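Bench notebook, household chores track
May 28, 2025
Station: Lenihan, two-arm table

Picked up flower arranging again. It has been on the chore list since December and kept getting bumped by folding and dish loading. Before the Skidthorpe review we need a straight answer on which chores the arms can do without a person standing over them, and this one is a fair test. The stems bend, the openings are narrow, and the glass tips if you lean on it.

Setup is the same mat and the same three vases in a row along the far side: green, red, clear. Tulips go in green, blue in red, the pink and white spray in clear. All the flowers are artificial. Real ones would be a different job and I don't want to start there.
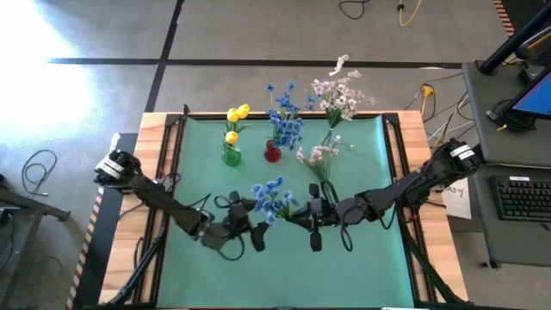 Right arm with the blue bunch, left gripper open. Red vase already has blue in it.

Grip point matters more than I expected. If the fingers close low on the stems there is nothing left to put in the vase. If they close up near the blossoms, the stem ends swing and you are aiming with something you can't control. A hand fixes this by sliding down the stems a little at a time. The arms have to set the bunch down and pick it up again, or pass it across, and each of those is another chance to drop it. Changed the instructions for the Dretcombe operators to say mid-stem, and to regrasp on the mat, never in the air.

The running log for this chore stands at 293 episodes, 259 of them marked usable. I went back through some of the rejects. Most are timeouts at 60 seconds with the stems touching the rim and not going in. A few were marked bad only because a leaf stayed outside the glass. I would call those good. If I did it at home I'd leave it. Need to write down what "arranged" means before anyone labels more.

Cameras: the overhead view is fine for finding the bunch on the mat and poor for judging the rim. The low view across the tabletop is much better for the last inch.
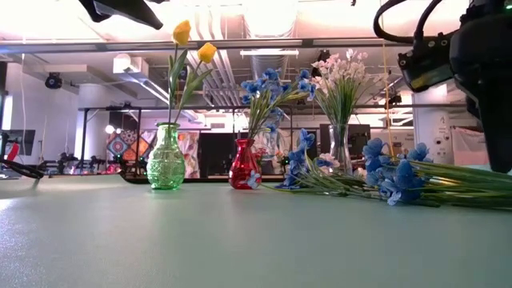 Glass is still a nuisance. The clear vase is the worst of the three, and I'd like to try a run with a strip of masking tape around the lip to see whether the trouble is seeing the opening or reaching it. The red one has a narrow neck, so it asks for better aim. The bumpy surface on the green one gives the cameras something to look at.

On the bigger question, my view for the review is no, not yet. Clearing a table into a bin, yes. Wiping, mostly. Anything where a soft thing goes into a small hole, we are slow and we need somebody nearby. The Gemham people will ask for a date and I don't have one. What I can show them is the total across all chores, 1273 episodes, and where the failures bunch up. I'd rather hand over that table than a video of one good run.

To do:
Definition of done for flowers, half a page at most.
Relabel the rejects with leaves outside.
Tape test on the clear vase.
Ask Dretcombe whether they kept the low view for the earlier sessions. If they didn't, leave those out of the comparison.
Softer finger pads, check what's in the drawer before ordering.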